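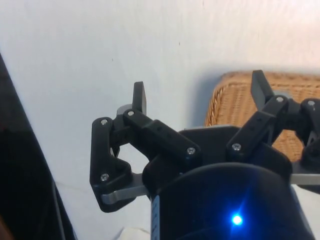
Ready position, fingers open, blue light on.

I've been living with the Rerier practice kit for 19 days now, and I keep getting asked if it's worth the money. Short version: yes, mostly for the booklet. I know, who buys a robot kit for the booklet? But hear me out.

The kit is a set of simple shapes, a basket, a white cloth and a 50-page book of house rules for pick-and-place work, put together by a little outfit called Brirkia. You bring your own arm and gripper. The idea is that everybody who runs the tasks sets up the same way, so your Saturday results and somebody else's can sit side by side without a fight.

And the rules are good! They're written like a person wrote them. Check the joint screws before you power up, every session, even if you checked yesterday. Open the fingers all the way before the arm moves anywhere. Keep your hands off the table from the moment you press start, and if something rolls, you stop the arm first and grab it second. I used to be terrible about that last one (I have quick hands and bad judgment), and having it in print next to me has helped a lot.

My one gripe with this section is the speed table. It gives you 2 settings, "learning" and "normal," and the jump between them is huge. I ended up picking my own number in the middle and penciling it in the margin. The Darneo kit I had before gave you a proper range, though its rules were a mess otherwise.

The shapes themselves are nice. The cube and the cylinder are both a matte red, the ball is a glossy green, and the basket is low enough that the fingers can come down into it without much drama. The ball is the hard one. The book has you start it well back from the front edge, by itself, and you should listen, because I tried it closer in and spent my evening crawling under furniture.
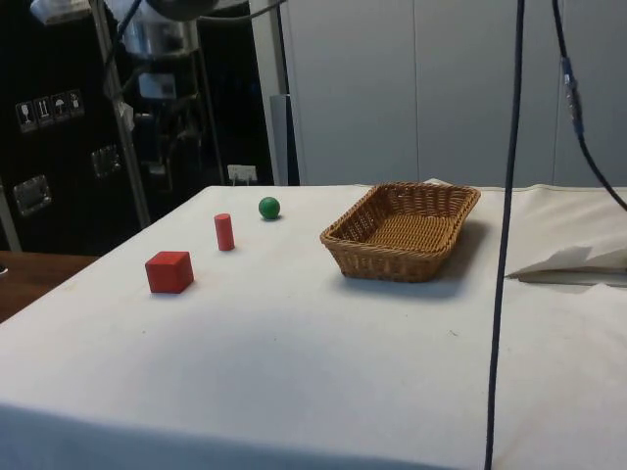
Cloth, cables and other table manners

The cloth chapter surprised me. I figured a cloth was a cloth, but a plain white one makes the shapes easy to pick out, and the book wants it smoothed before each run. Fine by me, it takes a second.

Cables get 2 whole pages. Route them away from the arm's path, leave slack, then move the arm slowly through its full reach and watch every line before you run for real. It's the page I go back to most. I do wish they'd put in a few drawings for people whose cables come down from overhead, since all the examples assume they run along the floor.

The checklist card at the back is my favorite bit. I taped mine up and I go down it out loud like a pilot, which my dog finds very interesting. The card stock is thin, though, and one corner has already curled. I ordered mine through Rampersad and it took a while to show up, so plan ahead if you need it for a class.

Four stars from me, and I'd go higher if they fixed that speed table.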